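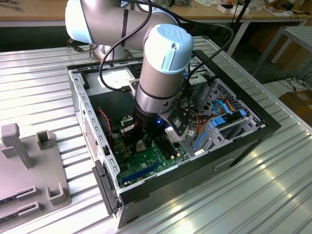

The Nirkon tower on its side with the board showing, silver bench underneath.

Nirkon Desktop Tower (refurbished)
$205 each, or $80 as a bare case with no board
Stock: 17 complete, a few bare

Hi, Ayman Atallah again. I've been selling second-hand desktops out of the Numport shop for a good while now and this is the one I keep going back to when somebody wants a plain, sensible computer they can get into with a screwdriver. It's black on the outside along the front, light grey sheet metal inside, and it isn't going to win any beauty contests. I've got one at home under the desk (covered in my daughter's stickers) and it does the tax, the photos and the footy replays without a grumble.

What I like most is the room. Lay it down, take the side off and the green motherboard is right there where your hands can get at it. You get two black memory slots and a blue PCI Express slot down near the lower edge of the board, so you can put a card in without taking half the machine apart first. There's a perforated steel panel along the inside wall with a row of little slots and a grille for air. Mine collects dust like you wouldn't believe, so give it a going over with a soft brush every September or so, when you're doing the rest of the spring cleaning anyway!

What you get for your $205:
The tower with board, processor, fan and power supply fitted
8 GB of memory, which I can double for a bit extra (ask me)
A 500 GB hard drive, wiped
Power cord
Both side panels and a little bag of spare screws

No monitor, keyboard or mouse. I do have a box of Irum keyboards behind the counter, and you can have a rummage through that when you pick up.

A couple of things to know. These came out of offices, so expect scuffs on the black parts, mostly on the corners. The cables inside are the original ones and a bit on the short side, the red one especially, so go easy if you're shifting the drive. And please earth yourself before poking around in there. I've cooked a board by being lazy in a woolly jumper and I still feel crook thinking about it.

If you want to put a graphics card in, measure first. The Manole short cards fit nicely but the long ones foul the drive cage, and I'd rather you rang me than took to it with tin snips (one bloke did, and fair play to him, it works).

Ninety days warranty on the complete machines, none on the bare cases. Pick up from the shop is free and I'll carry it out to the car for you. Postage depends where you are and these are heavy old things, so send me your postcode and I'll get a proper price. Stock code for the complete tower is 1726, please put it in your email or I'll end up quoting you for the wrong one.

Page updated Thursday, March 10, 2016

Also in this section: small form factor desktops, memory and drives, keyboards and mice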